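Gistmont Tabletop Kit

From the Wundinis wiki, the hobby and small-lab robot pages. Last edited Aug 14, 2023.

The Gistmont is a two-armed tabletop robot kit sold by Rathnayake, and I've been the one looking after this page since April, so please forgive the bits where I slip into talking about my own experience of it. (The wiki rules say first person is fine on product pages as long as you've used the thing, and I have, quite a lot!)

What you get

The kit comes as two black arms, two rails to bolt them to, a gripper for each arm, the cabling and a control box. You supply the table and the computer. I paid 2881 for mine including delivery, which at the time was the only price on the Rathnayake site. A single-arm version was listed at 1578 and I did think hard about it, but so much of what I wanted to try needs a second hand to hold something steady, and I'm glad I went for the pair.

Fitting the rails took me an afternoon. The bolts are fiddly and the printed guide skips a step between the base plates and the shoulder joints, so have a look at the talk page first, where somebody has typed it all out properly.

Sorting and packing

Most people seem to buy the Gistmont for pick-and-place work, and the usual starter job is groceries: fruit and veg spread over the table, a basket in the middle, and the arms moving things from one to the other. It sounds dull, and I promise it isn't. A lemon and a cucumber ask completely different things of a gripper, and a chilli pepper lying at an angle is a proper little puzzle.
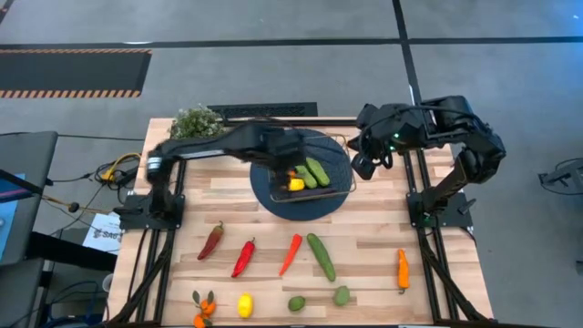 Basket packing on a wooden table, left gripper over the basket.

The software that handles this is called Lusunden, and it's included in the price. You teach it by guiding the arms through a job, saving each run, and then letting it have a go by itself. My own grocery set has 627 saved runs in it now, which is more than the manual asks for, but I kept finding new ways for a lime to roll off. Round things are the weak spot. If the fingers come down even slightly off centre the fruit scoots away and you're chasing it across the table.

Long shapes go much better. Peppers, cucumbers, anything you can pinch across the middle, the Gistmont picks up happily, and you can leave it working through a table of them while you make a cup of tea. 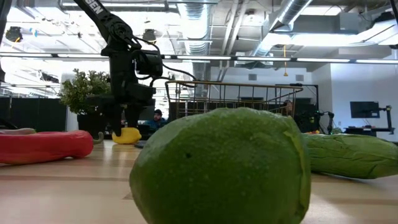 Limes were hopeless for me until I slowed the closing speed right down, writes a reader signed in as gistfan, who adds that the setting sits in the Lusunden menu under "grip" and that the default is far too quick for anything round. I've since tried it and agree, so I've moved the tip up here from the comments.

Noise and upkeep

The arms are quieter than I'd feared, more of a hum than a whine. The cables want checking every so often where they bend at the wrist, and the finger pads wear. Rathnayake sells spares in packs of 2, posted quickly in my case.

See also: Lusunden (software), Rathnayake, Finger pads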